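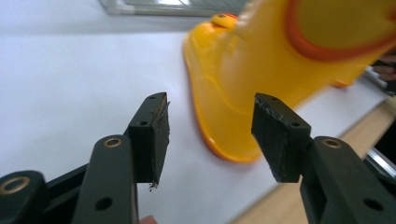 *Large yellow plastic piece on a white tabletop.*

**Progress report to the Vavmont Fund**
**Grant: Dridstead Nail and Hand Care Training**
**Prepared by Bohumila Michalík, course lead**
**10 May 2024**

Dear Devendra,

I've been looking forward to writing this one. When I sent the last report in December we had a room, a syllabus and a lot of boxes still taped shut. Now we have trainees who can shape, prep, polish and finish a full set to a standard I'd happily pay for, and a practice salon with people on the waiting list (some of them have come back more than once, and they bring their sisters). I've followed your headings, except that I put the money near the end, because the training part makes more sense first.

## Where we are

The course started with 9 trainees and all of them are still with us. Two came in having done nails at home for friends, and the rest had never held a cuticle pusher. I worried about the gap between them in the first weeks and I worried too much! The experienced ones had some habits to unlearn, mostly flooding the cuticle and filing back and forth like they were sawing a branch, so everyone ended up starting from the same place.

By the end of April the practice salon had given 197 treatments. These are manicures and hand treatments only. We decided in the winter to hold off on pedicures until the second half of the course, and I still think that was right. Feet need different chairs, different plumbing and a lot more confidence in talking to clients about things they may be embarrassed by.

## What we've taught so far

The natural nail unit is finished. It covers hygiene and setup, nail and skin conditions, shaping, cuticle work, hand massage and regular polish. Natália Kováčik taught most of it, and her session on spotting when you should *not* treat someone was the best teaching I've sat in on for years. She had the trainees practice the actual sentence they would say to a client with a suspected infection. It's a hard sentence to say kindly. They said it to each other over and over until it stopped sounding like a telling-off.

Gel polish is well under way. We are using the Jasar system for base, color and top coat, and everyone trains on the same lamp so that curing times match what the maker's sheet says. Thin coats have been the big lesson. Trainees want to get to full color in one pass, and then the gel wrinkles or lifts and they have to take it off and begin again. Removal has turned into its own little specialty as a result, and I'm not sorry about that. A lot of the damage people blame on gel comes from bad removal, so I want them patient with the soak and very gentle with the scraping.

We also ran a color day, which wasn't in the original plan. Vilém Trnka asked whether the trainees could mix their own shades for a spring menu, so we gave them clear base, a few strong pigments and a free afternoon. We got sheer milky pinks, a cool gray that looked much better on the nail than in the pot, and a mustard that divided the room. The mustard has since been requested by clients, so I have been outvoted.
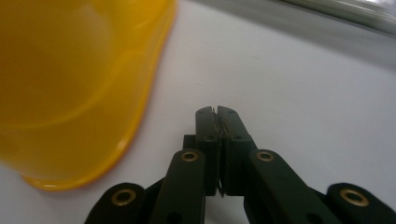

*Yellow plastic, from deep amber to lemon where the light gets through.*

## Assessments

Trainees have had their first practical assessment. It was a full natural manicure with red polish on a live client, start to finish, with Svatopluk Čierny marking as our outside assessor. Red was my choice and I heard some groaning about it. It shows every wobble at the edge and it stains the skin if you're careless, so it's a fair test.

Everyone passed the hygiene section. On polish application, 4 trainees were asked to repeat, mostly for uneven edges at the side walls and in one case for running well over time. They had extra bench sessions and have all since passed. Svatopluk's written comments went to each trainee individually and I can send you the marking sheet with the names removed if that's useful. He was complimentary about their client manner, which he described as relaxed and attentive. I was very pleased to read that.

Timing is still the weak spot across the group. A working salon will want a gel manicure done in a reasonable appointment slot, and several trainees are taking too long on prep. I don't want to hurry them yet. From next month we'll put a clock on the wall during practice clients and let them see where the minutes go.

## The practice salon

We open the practice salon for one afternoon a week, plus an extra session before local holidays. Clients pay a small charge toward materials, as agreed with you. Word of mouth has filled the book, and we have stopped putting up flyers for now.

A few things we changed along the way:

- Clients now fill out the consultation card before they sit down. It was eating into treatment time, and people were also guessing at their allergies with a trainee waiting over them.
- We moved to fragrance-free hand cream for the massage after several clients asked. The trainees prefer it too, after a whole afternoon of lavender.
- Files and buffers are single-use for gel clients. This costs more than I budgeted for (see below).
- Aftercare advice goes home on a printed card. The old system was telling people at the door, and they forgot it by the bus stop.

Feedback forms have been warm. The comment that comes up most often is that clients enjoy being asked what they do with their hands all day. We teach that question on purpose. A baker, a guitar player and someone who gardens without gloves all need different lengths and different advice, and you only learn that by asking.

## What hasn't gone to plan

The extraction units for the desks arrived late from Kuruc, and we couldn't begin gel filing until they were fitted. I rearranged the timetable and brought hand massage forward, so no teaching hours were lost, but the gel unit will run later than the date in our plan. I expect to finish it before the summer break.

We also underestimated how much acetone-safe storage we'd need. The cabinet we bought is fine for a classroom and too small for a classroom and a salon together. A second one is on order.

And practice hands! We bought 2 silicone hands to share and it isn't enough. Trainees end up waiting or practicing on each other, and by the third removal of the day their own nails need a rest. I'd like to talk with you about moving a little money to cover this.

## Money

Spending is within the total grant. Teaching and room costs are on budget. Consumables are over, almost all of it files, buffers and wipes, and equipment is under, thanks to a desk lamp supplier who gave us an education price. I'm asking for your approval to move the equipment underspend into consumables and practice hands. The full table is in the attached spreadsheet, on the first tab, with receipts listed by date behind it.

## Coming up

- Finish gel polish and hold the second practical assessment, again with Svatopluk.
- Start simple nail art: dots, fine lines, a French tip done freehand. Vilém will lead this with help from Natália.
- Salon placements. Several local owners have offered days, and I'm matching trainees by travel time as much as by style.
- A session on pricing and booking for anyone thinking of working for themselves.
- Pedicure unit, once the chairs and basins are in.

You asked last time whether you could visit. Please do, and please come on a practice salon afternoon with bare nails. I'll hold a chair for you with whichever trainee is bravest, and you can choose the color, mustard included. Let me know which week suits and whether you need the step-free entrance, as that one has to be unlocked in advance.

With warm thanks from all of us,

Bohumila Michalík
Dridstead Nail and Hand Care Training

Attached: budget spreadsheet, assessment summary, client feedback totals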